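I've been grumbling about our sim checklist at Stastmont for long enough that Fuseini Essien told me to write it down or drop it. So, writing it down!

My gripe is simple. We have 17 rules for running a real arm, covering speed limits, keep-out zones, who holds the stop button, all of it. For simulated runs we have two, and one of them is about file names. People treat the simulator like a sandbox (I did too, for years) and then copy whatever they built there straight onto the bench at Simdale.

I think that's backwards. Bad habits start in sim, where a crash costs you a restart and a sip of coffee. You let the elbow swing wherever it likes, you park the gripper right down next to the parts between runs, and by July you've got a motion plan that only makes sense if tables don't mind being hit.

Take a pretty ordinary setup: a black arm on an orange mount, reaching over a few small things on a dark table, with a brown cylinder standing right next to the base. I'd want a written clearance for that cylinder before anyone presses run, same as I would on the floor.

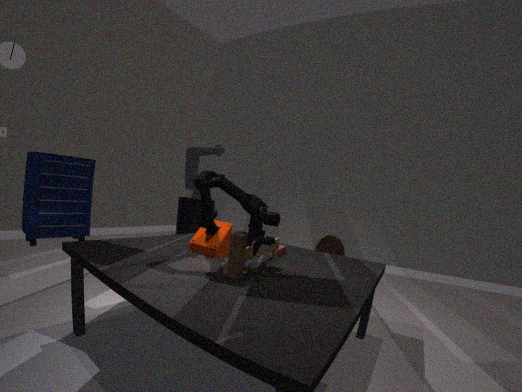
## What I'd put in the rules

Not much, really. Write down the keep-out zones and load them in sim too. Log every contact you didn't plan, even the silly ones – especially the silly ones. Use the real speed cap. And have a second person read the plan before it goes to hardware.

Wolde's team already works this way and their form fits on one page. Ours for the Trorari cell has 81 boxes and I've never met anyone who reads past the first few. I'd happily trade most of those boxes for a decent contact log, and I've told Fuseini I'll draft the first one myself.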